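# Tivis ticket app for Android adds offline passes in version 541

2019-07-18

Flonovia has released a new build of Tivis, its Android app for regional bus and ferry tickets. Build 541 adds offline passes, a rewritten timetable search and support for split payments. It is being rolled out in stages through the Play Store, and users who have automatic updates turned on do not need to do anything.

The main change is the way tickets are stored. Until now, Tivis requested a fresh copy of the ticket from the server each time the ticket screen was opened. If the phone had no signal, the screen showed the last known status and a gray banner, and inspectors were told not to accept it. In the new build the ticket is signed on the server at the time of purchase and kept on the phone. The code on the screen is redrawn every 30 seconds from the stored ticket and the phone clock, so no connection is needed at the gate or on board.

The phone does have to connect once after purchase to fetch the signed ticket. Single tickets remain valid offline until they expire. Monthly passes must be refreshed at least once every 30 days, and the app shows a reminder on the ticket screen when a refresh is due. If the phone clock has been set by hand and differs too far from network time, the code will fail at the reader. Flonovia recommends leaving the clock on automatic.

Readers on the Hosus ferry line already accept the new codes. Bus readers on the Kiều route are being updated depot by depot, and the old online codes will continue to work there until the change is complete. The app selects the correct code type from the route on the ticket. There is no setting for it.

Timetable search has been moved from the server to the phone. The full timetable for all routes is downloaded as one compressed file and replaced when a new version is published. Searches that include a change between bus and ferry now return results without a network request. Live delays still need a connection and are marked with a small clock next to the departure time. When the phone is offline, the clock is missing and the planned times are shown.
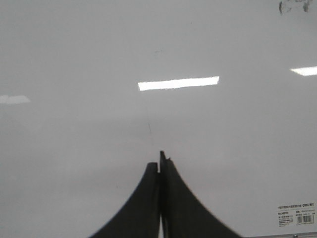 Up to 300 saved trips can be kept on one account. The previous limit was 100, and it caused an error on some accounts where old trips had not been cleared after a route number changed. Trips that point to a closed stop are now kept in the list but grayed out, and can be edited to use another stop. Saved trips sync between phones signed in to the same account. Tickets do not. A ticket can be moved to another phone from the account page, and the first phone must be online for the move to finish.

Split payment allows a fare to be charged partly to stored credit and partly to a card. In earlier builds, credit that was lower than the fare could not be used at all. The credit is now taken first and the card is charged for the rest. Refunds are returned in reverse order, with the card amount paid back before any credit is restored. Receipts list both amounts on separate lines.

Several smaller changes are included in the build:

- The stop picker can be sorted by name or by distance.
- Text size on the ticket screen follows the system setting.
- Screen brightness is raised while a code is shown and restored when the screen is closed.
- The permission to read contacts has been removed. It was used by the old "send trip" feature, which now opens the standard Android share menu.
- A crash when rotating the phone during card entry has been fixed.
- Ferry tickets with a bicycle add-on now show the add-on on the first screen.

The minimum supported version is now Android 5.0. Phones running Android 4.4 can keep using the previous build, but its ticket sales will be switched off in November. Tickets bought before then can be shown until they expire. Stored credit is tied to the account and can be used after signing in on a newer phone, or paid out at the ticket office on the Hosus pier.

Two known problems remain. On some phones with aggressive battery saving, the timetable file is not replaced in the background, and the app must be opened on Wi-Fi for the download to start. The home screen widget can also show a ticket as active for a short time after it has expired. The ticket screen itself is correct in both cases, and inspectors check only the ticket screen. A fix for the widget is planned for the next build.

Users who paid for a pass in the earlier app do not need to buy it again. After the update, Tivis converts active passes the first time it is opened with a connection. The conversion changes the code format and leaves the expiry date and the zones as they were. If a pass does not appear, signing out and back in starts the conversion again.

The iPhone version of Tivis is on a separate release schedule. It already has the new timetable search and will receive offline passes in a later update, for which Flonovia has not given a date. Paper tickets, and the plastic travel card sold on the Kiều route, are not affected by the change.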